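Praktikum Robotik und maschinelles Lernen
Handreichung zu Versuch 4: Klötze schieben nach sprachlicher Anweisung
Wintersemester, Bachelor ab dem fünften Semester

Diese Handreichung ersetzt das Blatt aus dem Vorjahr. Geändert haben sich der Abschnitt zur Datenaufteilung und die Anforderungen an das Protokoll. Wer den Versuch wiederholt, muss die Aufzeichnungen neu machen, alte Datensätze werden nicht angenommen.

1 Ziel des Versuchs

Sie steuern einen Arm so, dass er farbige Klötze auf einem Brett verschiebt, und zwar nach kurzen Sätzen wie »Schiebe den roten Zylinder an den linken Rand« oder »Trenne den Stern vom Sechseck«. Zuerst fahren Sie den Arm selbst und zeichnen dabei auf. Mit den Aufzeichnungen trainieren Sie ein kleines Modell, das aus Kamerabild und Satz eine Bewegung in der Ebene vorhersagt. Am Ende vergleichen Sie Ihre eigenen Fahrten mit denen des Modells.

Der Versuch baut auf Versuch 2 (Kinematik in der Ebene) und Versuch 3 (Kamerakalibrierung) auf. Die Transformationsmatrix aus Versuch 3 brauchen Sie wieder. Gruppen, deren Matrix nicht abgenommen wurde, holen das vor dem ersten Termin nach.

2 Grundlagen

2.1 Schieben statt Greifen

Beim Greifen ist die Lage des Objekts nach dem Schließen der Backen weitgehend festgelegt. Beim Schieben mit einem einzelnen Finger gilt das nicht. Der Klotz berührt den Finger in einem Punkt oder entlang einer kurzen Linie, darunter wirkt Reibung über die ganze Standfläche. Die Verteilung des Drucks unter dem Klotz kennen wir nicht genau, deshalb lässt sich auch die Drehung nur näherungsweise vorhersagen.

Für die Praxis reicht meist folgende Überlegung: Zeigt die Schubrichtung durch den Reibungsmittelpunkt, verschiebt sich der Klotz ohne nennenswerte Drehung. Liegt die Wirkungslinie daneben, dreht er sich weg, und der Finger rutscht früher oder später ab. Beim Zylinder ist die Kontaktnormale immer radial, beim Sechseck hängt sie von der getroffenen Seite ab. Stern und Herz haben einspringende Ecken. Ein Finger, der in einer solchen Ecke sitzt, hat zwei Kontaktpunkte und führt den Klotz deutlich stabiler.

Das quasistatische Modell aus der Vorlesung setzt voraus, dass Trägheitskräfte klein gegen die Reibung sind. Bleiben Sie deshalb unter der Geschwindigkeit, die in der Konfigurationsdatei als v_max eingetragen ist. Der Wert wird nicht verändert.

2.2 Mehrere Klötze

Liegen Klötze aneinander, bewegt ein Schub oft die ganze Gruppe. Die Kontaktkräfte zwischen den Klötzen gehen dann in die Rechnung ein, und kleine Abweichungen in der Anfangslage führen zu stark verschiedenen Endlagen. Für eine Trennung fährt man besser seitlich an als in Richtung der Kette.

Beschreiben Sie im Protokoll für mindestens eine Trennaufgabe, welchen Klotz Sie zuerst angefahren haben und aus welcher Richtung. Eine Skizze von Hand genügt. Zeichnen Sie die Kontaktnormalen ein, auch die zwischen den Klötzen.

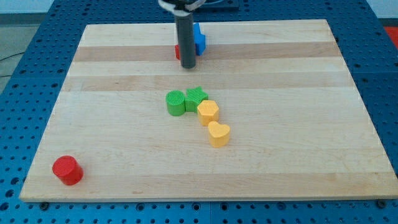 2.3 Sprache als Eingabe

Die Anweisung wird mit einem fertigen Sprachmodell in einen Vektor übersetzt, der während des Trainings nicht angepasst wird. Der Vektor wird mit den Bildmerkmalen verkettet. Ausgegeben wird eine Verschiebung (dx, dy) in Brettkoordinaten.

Achten Sie auf Eindeutigkeit. »Schiebe den Stern nach rechts« ist keine brauchbare Anweisung, wenn mehr als ein Stern auf dem Brett liegt. Ebenso muss klar sein, worauf sich »rechts« bezieht. Im ganzen Versuch gelten Richtungen aus Sicht der Kamera. Diese Festlegung steht auch im Kopf jeder Aufzeichnungsdatei und wird von der Auswertung vorausgesetzt.

3 Software und Dateien

Auf den Laborrechnern sind drei Programme installiert:

Natari — Steuerung des Arms, Handbetrieb und Wiedergabe
Morsy — Aufzeichnung, Beschriftung und Durchsicht der Episoden
Prunen — Training und Auswertung

Die Programme werden in dieser Reihenfolge gestartet. Morsy findet den Bildstrom nur, wenn Natari schon läuft. Eine Kurzanleitung zu allen dreien liegt im Kursordner unter »Versuch4/Anleitung«. Für die Arbeit am eigenen Rechner gibt es Prunen auch als Archiv, Natari und Morsy laufen ausschließlich im Labor.

Der Finger sitzt in der Aufnahme der Firma Derkov, die Sie aus Versuch 2 kennen. Die Schrauben der Aufnahme bleiben, wie sie sind. Sollte der Finger Spiel haben, melden Sie es der Betreuung und brechen die Aufzeichnung ab. Alle Episoden mit losem Finger sind für das Training unbrauchbar.

4 Durchführung

4.1 Vorbereitung

Fahren Sie den Arm in die Ruhelage und laden Sie Ihre Transformationsmatrix. Prüfen Sie die Matrix an vier Punkten des Bretts. Weicht ein Punkt um mehr als 2 mm ab, wird neu kalibriert. Notieren Sie die vier Abweichungen, auch wenn sie klein sind.

Stellen Sie danach die Arbeitshöhe ein. Die Fingerspitze soll knapp über dem Holz laufen und es an keiner Stelle berühren. Das Brett liegt nicht überall gleich hoch, also fahren Sie alle vier Ecken ab, bevor Sie den Wert speichern.

4.2 Handbetrieb

Jede Gruppe zeichnet 51 Episoden auf. Eine Episode beginnt mit dem Einblenden der Anweisung und endet, wenn Sie die Taste für »fertig« oder »abgebrochen« drücken. Abgebrochene Episoden bleiben im Datensatz und werden als solche markiert. Löschen Sie nichts von Hand aus dem Verzeichnis, sonst stimmt der Index nicht mehr.

Wechseln Sie sich beim Fahren ab. Eine Person fährt, eine liest die Anweisung vor und prüft, ob sie zur Lage auf dem Brett passt, die dritte führt das Laborbuch. Nach jeder Episode bleiben die Klötze liegen, die nächste beginnt aus dieser Lage. Nur wenn ein Klotz vom Brett gefallen ist oder für den Finger nicht mehr erreichbar am Rand steht, wird von Hand zurückgestellt. Vermerken Sie jeden Eingriff.

Während der Arm freigegeben ist, greift niemand auf das Brett. Vor dem Zurückstellen wird die Freigabe weggenommen und laut »Arm aus« gesagt.

4.3 Beschriftung

In Morsy sehen Sie jede Episode noch einmal durch. Passt die ursprüngliche Anweisung nicht zu dem, was tatsächlich gefahren wurde, schreiben Sie eine neue. Ein Satz, ein Verb, höchstens zwei Objekte. Benutzen Sie die Farb- und Formwörter aus der Liste im Kursordner und keine eigenen. »Zylinder« heißt bei allen Zylinder, auch wenn »Scheibe« oder »Rolle« näher liegt.

Die Gruppen tauschen anschließend ihre Beschriftungen und prüfen gegenseitig eine Stichprobe. Die Übereinstimmung gehört ins Protokoll.

4.4 Training

Aus den Aufzeichnungen aller Gruppen entsteht ein gemeinsamer Datensatz. Mit den Episoden der früheren Semester umfasst er etwa 800 Episoden. Teilen Sie nach Sitzungen auf und nicht nach Einzelbildern. Aufeinanderfolgende Bilder sind nahezu gleich, eine zufällige Aufteilung über Bilder liefert deshalb viel zu gute Testwerte. Im Vorjahr war das der häufigste Fehler, und er hat mehrere Gruppen die Abnahme im ersten Anlauf gekostet.

Starten Sie zunächst mit den vorgegebenen Einstellungen. Danach ändern Sie genau einen Parameter Ihrer Wahl und wiederholen das Training. Begründen Sie die Wahl vor dem zweiten Lauf schriftlich im Laborbuch.

4.5 Test am Arm

Das trainierte Modell fährt eine Liste fester Anweisungen ab, die Sie am Termin von der Betreuung bekommen. Eine Hand bleibt am Not-Halt. Bleibt der Finger an einem Klotz hängen oder pendelt er zwischen zwei Richtungen, warten Sie zehn Sekunden und werten die Fahrt als nicht gelungen.

5 Aufgaben zur Auswertung

a) Berechnen Sie den mittleren Vorhersagefehler auf Trainings- und Testdaten, für beide Läufe getrennt.

b) Geben Sie die Erfolgsquote am Arm an, aufgeschlüsselt nach Form des bewegten Klotzes. Zum Vergleich: Das Referenzmodell im Kursordner kommt auf der festen Liste auf 81 Prozent.

c) Suchen Sie zwei misslungene Fahrten heraus und ordnen Sie sie einer Ursache zu: falscher Klotz gewählt, richtige Wahl aber falsche Richtung, oder Abrutschen am Kontakt. Belegen Sie die Zuordnung mit den aufgezeichneten Verschiebungen.

d) Ein Zylinder soll geradlinig entlang der Brettkante geschoben werden. Die Fingerspitze trifft ihn mit einem seitlichen Versatz e. Leiten Sie her, wie sich die Abweichung mit dem Weg entwickelt, wenn nicht nachgeregelt wird. Annahmen angeben.

e) Warum hilft der gespeicherte Verlauf der letzten Bilder dem Modell in manchen Fällen und schadet in anderen? Antworten Sie auf höchstens einer halben Seite.

6 Protokoll und Abgabe

Abgegeben wird ein Protokoll pro Gruppe, höchstens zwölf Seiten ohne Anhang. Das Laborbuch wird als Scan angehängt. Rohdaten bleiben auf dem Server und werden nicht mitgeschickt. Geben Sie den Namen des Datenverzeichnisses und die Versionsnummer von Prunen auf der ersten Seite an.

Diagramme brauchen Achsenbeschriftung und Einheit. Bildschirmfotos von Diagrammen werden zurückgegeben, Prunen kann alle Kurven als PDF speichern.

Abgabeschluss ist Ende Februar. Die Abnahmegespräche dauern je Gruppe eine halbe Stunde, alle Mitglieder müssen zu jedem Teil des Protokolls Auskunft geben können. Termine hängen am Labor aus.

7 Zum Nachlesen

Skript, Kapitel 6 (Reibung und Kontakt) und Kapitel 9.2 (Lernen aus Vorführungen). Die Herleitung zur Grenzfläche der Reibung steht im Anhang C des Skripts und wird für Aufgabe d) gebraucht. Die Übungsblätter 7 und 8 enthalten zwei ähnliche Rechnungen mit Lösung.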